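# Chapter 8: Perception at the Wrist

The preceding chapters treated the state of the world as known. The planner was given the pose of every object, the controller was given an exact joint reading, and the only question was how to move from one configuration to another. This chapter removes the first of those assumptions. The arm must now form its own estimate of what lies in front of it, using a camera mounted at the wrist, and must act on that estimate while the camera itself is moving.

Students will work throughout in Flisenell, the simulated household introduced in Chapter 3. The control stack remains Bakard, with one addition: the perception module, Illon, which reads each rendered view and returns a list of surfaces and candidate handles. Readers who have not completed the installation steps in Appendix B should do so before continuing. The exercises in this chapter depend on the July release of Bakard and will not run on earlier versions.

The wrist view has a character of its own. The gripper is always in it, and it always hides part of what the arm is approaching. In the view below, the wide body of the gripper covers the lower end of a cabinet, while three knobs remain visible along the narrow face. A dark green object lies over part of the pale panel, and its outline is far easier to recover than its internal shape. A perception module must report the knobs, mark the hidden part of the cabinet as unknown, and refrain from guessing at the rest.

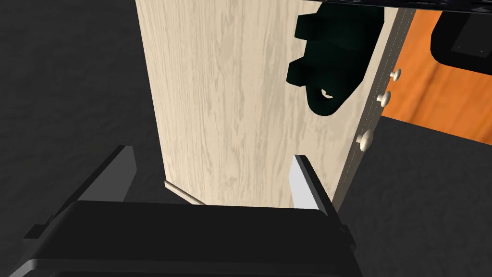 ## 8.1 The Self-Mask

The first operation Illon performs on any wrist view is to remove the robot from it. The set of pixels occupied by the gripper is called the *self-mask*. In simulation the self-mask can be computed exactly from the joint state and the geometry of the fingers. On physical hardware it must be computed from a calibrated model, and small errors in calibration appear as a thin border of gripper pixels wrongly assigned to the scene.

The consequences of such an error are easily underestimated. A finger edge that survives masking is a straight, high-contrast line very close to the camera, and an edge detector will rank it above nearly everything else in the view. Mackay and Kovalchuk, whose course notes form the basis of this section, recommend that the mask be widened by 8 pixels on every side before any detection is attempted. The exercises adopt this value as the default. Students may change it, but should record the change in their logs.

Three terms are used consistently from this point forward:

- **Masked** pixels belong to the robot and carry no information about the scene.
- **Occluded** regions are parts of the scene known to exist but hidden by something nearer.
- **Unobserved** regions have not yet fallen within any view.

The planner treats occluded and unobserved regions alike, as space that may not be entered. The distinction matters only to the view selector, described in Section 8.4.

## 8.2 Converging Lines and False Depth

A steep downward view distorts familiar shapes. Parallel members may appear to meet, and a long upright may occupy much of the view while its foot covers only a few pixels. A detector that relies on apparent width alone will assign the two ends of one beam to two different objects.

Figure 8.2 presents a difficult case. Two smooth gray beams draw together toward the gripper, and a lighter bar with lengthwise grooves crosses between the fingers. The beams have no visible texture, so feature matching finds little to hold along their faces. The concrete floor, by contrast, is covered in fine cracks and speckles and yields matches in abundance. If every match is given equal weight, the floor will dominate the estimate, and the beams, which are the surfaces the arm could strike, will be placed poorly or omitted.

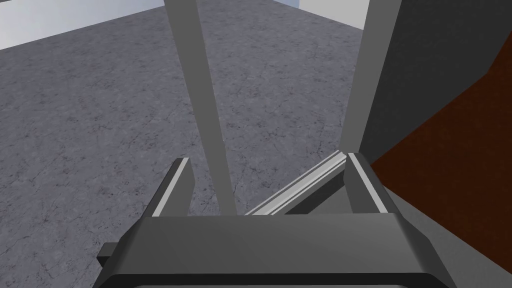 **Figure 8.2.** Simulated wrist view in Flisenell. Plain beams and a grooved bar seen against a textured floor, with the gripper open.

Illon addresses the problem by fitting lines before it matches points. Each candidate line is tracked over 20 consecutive views and kept only if its motion agrees with the known motion of the wrist. The procedure, due in this form to Laing, is derived in full in Section 8.3. Its cost grows with the number of candidates, and the implementation supplied with this text stops at 174 lines per view. Exercise 8.6 asks the student to determine what is lost when that limit is lowered to 140.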